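Trasto opens its doors to first-time kitchen and bathroom tilers
Free evening classes, a tile-swapping shop and a library of borrowed tools arrive in the old Fletero warehouse

March 24, 2018

A new home for people who want to learn tiling, and for the leftover tiles that pile up in sheds and garages, has opened its doors. Trasto is a workshop, shop and tool library under one roof, and it welcomes anyone who has ever looked at a tired kitchen wall and wondered whether they could do the job themselves.

The project has taken over the ground floor of the old Fletero warehouse, which had stood unused for nine years. Fitting out began in December. There are now practice bays along the back wall, a long cutting bench, and racks holding 3,000 donated tiles sorted by size and colour. Some are plain white squares from building jobs that over-ordered. Others are hand-painted, and a few are old enough that the people who dropped them off remembered their grandparents choosing them!

Visitors pay what they can for tiles and are encouraged to bring a few back in return. Tools, from simple spacers and trowels up to wet saws, can be borrowed for a week at a time with a refundable deposit.

Founder Wagner Honorato spent most of his working life as a tiler before turning to teaching. "I love a patterned wall," he said. "You can take two colours, nothing dear, and a checkerboard will lift the whole room. People think it must be difficult. It's a pencil line, a spirit level and a bit of patience, and I have never had a class where somebody didn't step back at the end and grin."

The opening programme is called Athumani, and its first course is all about two-colour walls. Learners start on a board at the bench, move on to a practice bay, and then plan a design for a room of their own, including the fiddly parts around windows, sockets and corners.

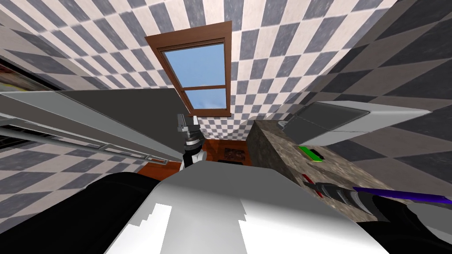
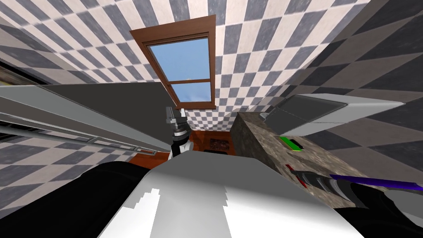

Computer-rendered views of grey and white checkered walls with a wooden-framed window.

Each course runs for four evenings and is free to anyone living locally. There are 70 places in the first round. Beginners are given priority, and so is anybody who has been turned away from a paid course because of the cost. Daytime sessions will follow in the summer for parents and shift workers.

Evie Hartley, who runs the shop side of Trasto, has been sorting donations since the first boxes came in. "I thought I'd get bored of it and I really haven't," she said. "Every crate is a surprise. We had one full of sea-green hexagons that went within an hour of being put out, and the woman who took them has already sent us a picture of her finished hearth. It's gorgeous."

She is especially keen to hear from people with odd lots. A dozen tiles won't cover a wall, but they can make a windowsill, a splashback behind a small basin, or a border that ties together two batches that don't quite match. Trasto has set aside a shelf for these short runs and will put together mixed boxes on request.

Broken tiles are wanted too. They go to the Saturday-style family table, where children can make mosaic house numbers and plant pot stands with an adult beside them. Gloves and goggles are provided in small sizes.

Delivery and collection are being handled by Fleterex, a local van firm that has offered to pick up donations free of charge on its return trips. Boxes should be taped shut and light enough for one person to lift. Trasto cannot take tiles with old adhesive still on the back, natural stone slabs, or opened bags of grout.

More than a name on a list is needed to book a course: the team would like a sentence or two about the room you have in mind, and a rough sketch if you fancy drawing one. Bookings can be made at the front desk, where 200 printed copies of the beginner's guide are also waiting to be picked up. The guide covers measuring up, choosing adhesive, cutting around awkward shapes and grouting, and it is free while copies last.

Press visits are welcome during any evening class. Please ask for Evie Hartley at the Trasto front desk to arrange a time.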